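3.2 Materials and surface preparation

The object pool used in the sorting and clearing tasks was drawn from household goods of the kind that build up on a shared table over a working day: wrapped food, packaging, small bins, bottles and toys. Most of the pool was bought from ordinary retail shelves in Fernby. The remainder came from a mixed lot supplied by Trukeck, a wholesaler of returned and surplus goods. No item was modified before use. Wrappers were left sealed, labels were left in place, and creases acquired in transport were not smoothed out.

Items were assigned to a class on the basis of how the outer surface behaves when it is pressed lightly from above. Soft-wrapped goods deform and keep a partial imprint. Bar and sachet wrappers bend along their length but recover. Rigid containers do not change shape under the loads of interest. Moulded toys were placed in a class of their own, as their outline is irregular and their resting pose varies a good deal from one placement to the next. Colour was recorded but was not used for classification.

A felt covering was chosen for the table after a short comparison with bare laminate. On the laminate, bottles laid on their sides rolled when the table was bumped, and light wrappers slid under the draft from the ceiling vent. Felt removed most of this drift. It also reduced glare, which had made the edges of clear and white plastic difficult to locate in the afternoon. The drawback is that felt gathers lint and crumbs, and it was brushed in one direction at the end of each session.

Layouts were prepared from printed sheets in the Qaisi format, which gives a rough position and heading for each item and leaves the exact angle to the person setting the table. We kept this looseness on purpose. Earlier work with fixed templates produced arrangements in which every item sat square to the table edge, a condition seldom met in a kitchen or a break room. 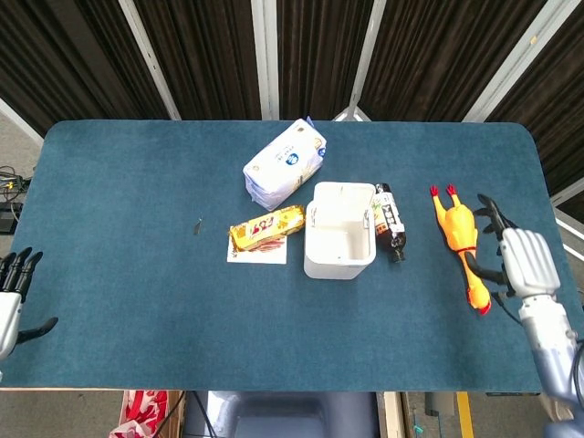 Figure 2. Mixed layout on the felt-covered table: soft white package, yellow snack packet on a white card, open white container, dark brown bottle on its side and rubber chicken toy.

Partial stacking was permitted where one item was thin and flat. A packet resting on a card is a common case in real clutter and a troublesome one, because the card contributes almost no height and is easily treated as part of the table or as part of the item above it. In the annotation, a supported item and its support were entered as separate objects, with the relation between them noted. Where the lower item could be seen on one side only, its outline was drawn to the visible limit and was not extended beneath the upper item.

Open containers raised a related problem. A small bin may be treated either as an object to be cleared or as a place to put other objects, and the two readings lead to different orders of work. For the layouts reported in this section, a container was entered as an object unless the sheet named it as a destination. Its interior and its outer walls were annotated under 2 labels, so that later users of the Prarnel set may adopt the other reading without redrawing the outlines.

Bottles were laid on their sides in the mixed layouts and stood upright in the shelf layouts. The cap end was taken as the reference for heading. For toys with a recognizable head and feet, heading was taken from feet to head. Lying posture (on the back, on the front or on one side) was entered in a further field. Each layout was annotated in 2 passes, the second made without access to the first. Disagreements were mostly confined to glossy wrappers, where reflections were sometimes followed in place of the true edge, and to small tabs and corners standing up from a package.

The complete set holds up to 3,000 outlines, depending on whether the interiors of containers are included. Items were retired from the pool when a wrapper split, a label lifted or a toy no longer held its shape. Replacements were taken from the same class, although the same product could not always be found, and the substitution was entered in the layout record.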